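Dokomarのティンビル(Tinville)の返却センターで働いています。6月に自動化の機械が入ってから職場で何が変わったか、現場側の目線で書いておきます。長くなるのでつなげます。

うちの仕事は、貸し出した容器を受け取って、中を確認し、ラックに立てて洗浄に回すこと。洗浄の後は検品して棚に戻します。私は受け取りとラック立ての担当が長く、今もシフトの半分はそこにいます。

入った機械は社内でObiと呼ばれています。腕が1本、先に指が2本。やるのはラックへの出し入れだけです。受け取りも中身の確認も検品も、今のところ全部人がやっています。

最初の説明会で配られた紙には「単純作業からの解放」とありました。休憩室での評判は悪かったです。ラック立てを単純だと思っている人は、やったことがない人だろうという話になりました。

容器は形がそろっていません。背の高いもの、口の広いもの、底に滑り止めがあるもの。ラックの桟のどこに底を落とすかで、倒れるか倒れないかが決まります。慣れた人は見ないで入れます。私もたぶん見ていません。

見ないでやっていることを機械に教えるのは面倒です。言葉で聞かれても答えられない。「どうやって置いていますか」と聞かれて「普通に」と答えたのは私だけではないです。

そこで、手に持って使うグリッパーで実際にやってみせる方式になりました。引き金を握ると指が閉じる道具で、作業の様子がそのまま記録されます。私たちの側でやることは、いつもの動作をそれで繰り返すだけ。

Obiの導入担当はKetill Baldursdóttirさんという人です。初日に「きれいにやろうとしないでください、いつもの速さで」と言われました。そう言われると速さがわからなくなります。最初の何回かは明らかに遅かったです。

指が2本しかないと、普段どれだけ小指と手のひらに頼っていたかがわかります。私は容器の底に小指を添えてからラックに下ろしていたらしい。グリッパーではそれができないので、置き方を一から考え直しました。

考え直した結果、真上から下ろすより、少し傾けて片側の桟に寄せてから起こすほうが安定しました。素手に戻ってもそのやり方のままです。これは機械が来なければ変えなかったと思う。

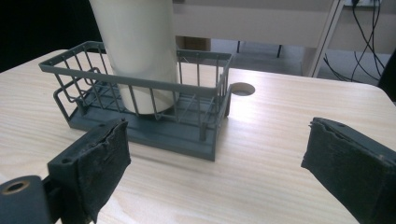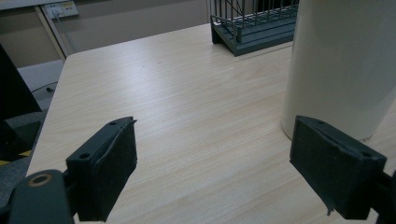

2枚とも手持ちのグリッパー側から見た机の上。白い筒とラック、手前の暗い色の2本が指。

記録の作業は交代でやっています。1回の持ち時間は22分。最初は1時間の予定でしたが、手首がきついという声が出て短くなりました。短くするように言ったのは班長のBukola Omoregieさんです。

グリッパーは見た目より前が重いです。肘を机の高さより下げると手首に全部かかる。身長によって楽な位置が違うのに机の高さは変えられないので、背の低い人には踏み台が用意されました。

指先の当て物はすぐ傷みます。縁からほつれてきて、そのうち角がめくれる。交換の目安が決まっていなかったので、最初のうちは気になった人が言いに行っていました。今は始業の点検表に項目があります。

点検表といえば、項目が増えました。以前はラックの桟の曲がりと床の水だけ。そこに指先、ねじの緩み、ケーブルの取り回し、非常停止の確認が加わりました。始業の10分では終わらないので、開始時刻のほうをずらしてもらいました。

1日の記録の目標は500回と言われていました。これは全員の合計です。達成した日もあれば、全然届かない日もあります。返却が多い日は本業が優先なので当然です。届かなかった理由を書く欄が日報にできて、毎回「返却多」と書いています。

目標のことでは一度もめました。個人ごとの回数が画面に出ていたからです。多い人と少ない人が並んで見える。画面を出した側に悪気はなかったようですが、出ているだけで急ぐ人が出ます。急ぐと雑になるし、手首を痛めます。

Bukolaさんが会社に掛け合って、個人別の表示は消えました。今は合計だけ。記録に誰の作業かの情報が残るのかどうかも、そのとき書面で答えをもらっています。聞くまで教えてもらえなかった点は、まだ少し引っかかっています。

人数の話。うちの班は14人です。導入前も14人、今も14人。減らさないという約束は来年の3月まで。その先は「状況を見て」としか言われていません。ここを曖昧にしたまま便利になったとだけ書く気にはなれないので、書いておきます。

仕事の中身は変わりました。ラック立てに張り付いている人が減り、そのぶん検品に回っています。検品は座れるので、膝の悪い人には良かったようです。逆に、立って動いているほうが好きな人からは不満が出ています。

私はどちらかというと後者です。検品は同じ姿勢が続くので首にくる。ラック立ては体は疲れるけれど時間が早く過ぎました。負担が軽くなったかと聞かれると、場所が移ったと答えています。

Obi本体の出来について。背の高い、まっすぐな形のものは割とうまく入れます。苦手なのは口が広くて背の低いもの。指の開きぎりぎりになって、つかむ前に押してしまう。押された容器が隣を倒すと、そこで止まって人を呼びます。

呼ばれるのが意外に疲れます。検品の途中で手を止めて、倒れたものを直して、再開のボタンを押して戻る。どこまで見たかわからなくなるので、見終わったものの横に印を置く習慣がつきました。洗濯ばさみです。

6週間たった時点で、呼び出しの当番を決めました。それまでは近い人が行くことになっていて、機械の隣の席の人ばかりが立っていました。当番になってからは、当番以外は手を止めなくていい。これだけでかなり楽になりました。

当番表を作ったのは現場です。導入の計画書には、止まったときに誰が直すかが書いてありませんでした。「オペレーターが対応」とだけあって、そのオペレーターが誰なのか、会議で聞いたら全員が私たちのほうを見ました。

ビンデール(Bindale)のセンターにも同じものが入る予定で、先日むこうの人たちが見学に来ました。性能のことを聞かれると思っていたら、質問のほとんどは休憩と手当のことでした。私が見学する側でも同じことを聞きます。

手当は少しつきました。記録作業をした日だけ、時間に応じて。金額は書きませんが、技能を教えていることへの対価としては安いというのが班の大方の意見です。次の話し合いで改めて出すことになっています。

教えているという感覚は、正直なところ最初はありませんでした。ただ、Obiがラックの手前で一度止まってから下ろすのを見たとき、隣の席の先輩の癖だと思いました。本人に言ったら、自分はそんなことはしていないと言い張っていました。

新人の教え方にも影響がありました。前は横で見て覚えてもらうだけ。今は「桟のどこに寄せるか」を言葉で説明できるようになっています。グリッパーで苦労した分、自分が何をしているか多少わかったからだと思います。

一方で、新人がラック立てをやる時間そのものは減っています。Obiが止まったときに手で全部回せるのは、今は古い人たちだけ。年末の繁忙期に丸一日止まったらどうするのか、班長が訓練の時間を取れないか交渉中です。

個人的には、週に何時間かは機械を止めて手でやる枠を作ってほしい。効率の数字は下がりますが、できる人がいなくなるほうが困ります。この案は前回の打ち合わせで出して、返事待ちです。

Ketillさんは月に何度か現場に来て、当番の席に一緒に座っていきます。呼び出しに自分でも立つので、何に困っているかの話は早いです。指の開きを広げた部品は今試作中だと聞きました。口の広い容器がつかめるようになれば、当番はだいぶ暇になるはず。

質問をもらったので追記。「怖くないですか」について。本体の周りには区切りがあって、動いている間は入れません。音も静かです。私が気をつけているのは床のケーブルのほう。足を引っかけかけた人がいて、通路側はまとめ直してもらいました。

もう一つ。「導入に賛成ですか反対ですか」。条件によります。手首のこと、呼び出しのこと、3月以降の人数のこと。前の二つは現場で言ったら変わりました。残りの一つはまだ変わっていません。

同じような職場で導入が決まった人へ。説明会では「止まったときに誰が直すのか」「記録は何に使うのか」「個人の回数は見えるのか」を先に聞いておくといいです。うちは三つとも後から聞くことになりました。

次に書くのは12月の繁忙期が終わってからになりそうです。手でやる枠の返事が来たら、この下につなげます。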